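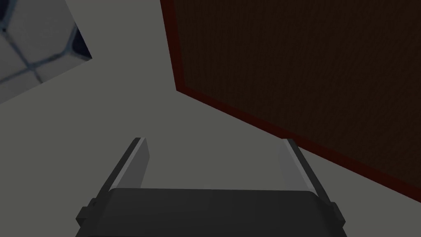
Close view of the simulated gripper with its fingers open.

Home News Research Facilities People Contact

Otow Institute Reports First Results of Camera and Controller Comparison

FLIDDEN, March 2023. The Otow Institute has completed the first phase of a study comparing camera placements and arm controllers for two-armed household robots. The work was carried out entirely in simulation, in partnership with the software firm Skodel, and covered 27 tasks set in furnished rooms.

The study asked how much a robot's performance depends on the position of its cameras, and whether a change of controller can make up for a poor view. Two camera arrangements were tested. The first used only close views of the grippers. The second added a wide view taken from above the body of the robot, looking out over the work surface. Each arrangement was paired with the institute's existing position controller and with Oprea, a newer controller that limits the force applied at the fingers.

The team ran 3691 trials between the two arrangements. After checks for software faults, 3188 were kept for scoring. Adding the wide view reduced missed grasps by 41 percent with the position controller. The gain with Oprea was smaller, as that controller had already recovered from many of the small errors in finger placement that cause a grasp to fail.

"The close view is very good for the last part of the movement," said Paula Manole, who leads the study. "Before that point the fingers may be facing bare surface, and the system has little to guide it. We wanted a clear measure of what that costs."
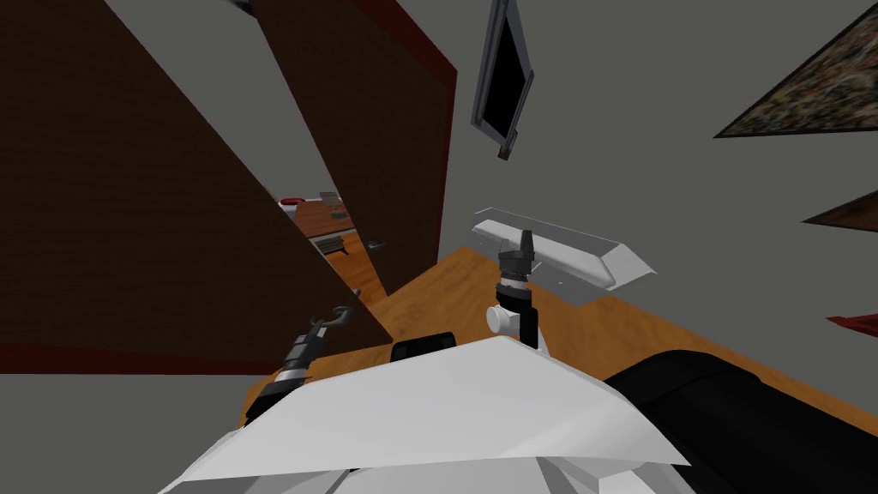 Wide view in the simulated room: both grippers at the table, with a white and silver holder on the tabletop.

Large panels near the work area presented the greatest difficulty. When such a panel filled much of the wide view, the system often lost track of objects behind it, and the arm took a longer path than needed. The close views were affected less often, although a panel beside one finger was at times treated as the edge of a table. Both kinds of error will be studied further in the next phase.

Tasks that called for two arms showed the widest spread in results. Trials in which one arm held an item steady while the other worked on it were completed more often with the wide view under either controller. Opening and closing doors showed no clear difference between the two camera arrangements, but Oprea produced fewer hard contacts at the handle.

Urmas Sepp, who is responsible for the simulation rooms, noted that lighting was kept even in all trials so that shadows would not affect the comparison. A second set of rooms with stronger light from one side is being prepared. The camera angles, room layouts and starting positions of the arms will otherwise stay the same.

The institute does not plan to draw conclusions about physical robots from the present figures. Tests on hardware will be considered once the second set of rooms has been completed and the scoring rules have been reviewed with Skodel. A technical report giving the results for each task is available from the research office on request.

Requests for the report should state the name of the requesting organization and the intended use. Questions about the Oprea controller may be sent to the same office.

Contact the Research Office | Copyright Otow Institute | Back to top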